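November, 4:30 pm. Narkmont fleece, second swatch set

Nekow brushed fleece, 30 wash cycles done. Pilling on the outer face is slight, worse near the cuff seam. Imeck sample pilled by cycle 10, so I pulled it.
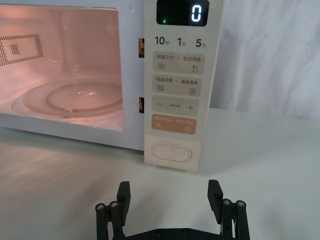 Microwave, interior light on.

Wicking strips next. Wijesinghe knit took up water faster than the Nekow, but the brushed side holds on to it. Dry weight 700 g for the full jacket, 825 g after the soak and spin. Need to repeat with the hood off.

To do: order more thread, relabel the cuff pieces.

2 comments | 0 shares

This site uses cookies. Accept / Settings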